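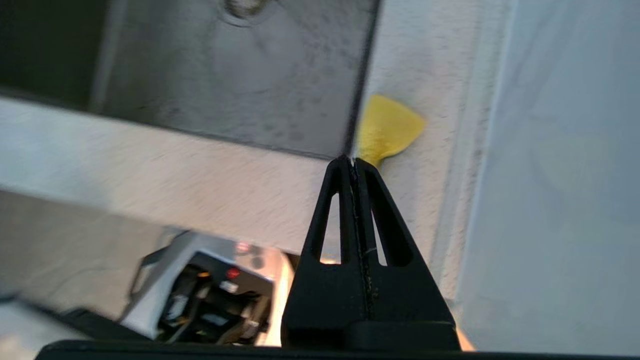 Figure 1. Yellow cleaning piece against the white textured surface.

Sink-Side Cleaning: Sponge, Bowl and Counter
Samira Srour and Amanuel Zeleke

1. Purpose
The project looked at hand cleaning of light plastic dishes and the speckled counter next to a sink. The work was done in October in the Asfaw kitchen. Two tasks were set: wash a bowl, then wipe the counter.

2. Sponge
A dry sponge was weighed, soaked, squeezed once and weighed again. Water held after squeezing was recorded for 8 trials.

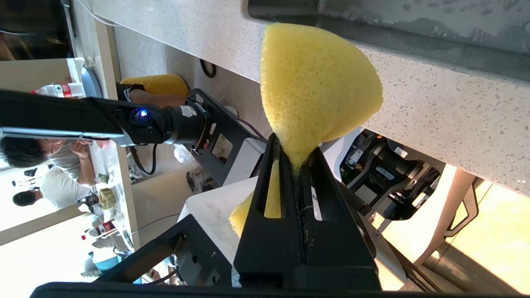
Figure 2. Sponge pinched at the middle, counter behind.

Pinching at the middle leaves a large upper lobe free to touch the work. The narrow part holds little water.

3. Bowl
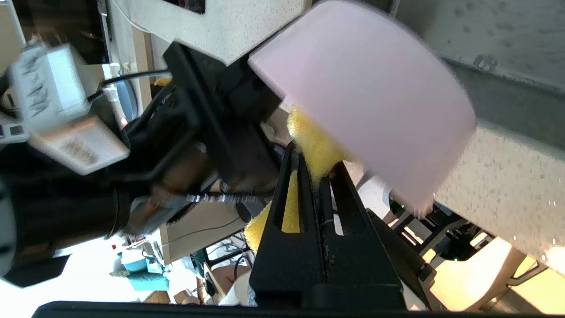 Reading time: 2 min

The bowl is pale pink, translucent plastic with a smooth rounded rim. The sponge was pressed to the bowl and moved along the rim, then across the inside. Each wash used four passes. Drops on the counter were left until the bowl was rinsed.

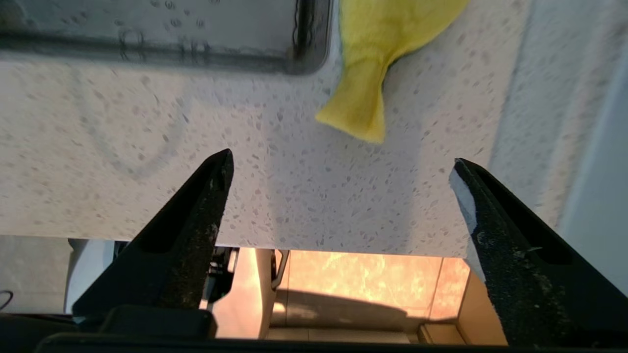 4. Counter
Wiping started at the sink and ended at the front edge. Gray and beige flecks in the surface make crumbs hard to see, so each area was also checked by touch.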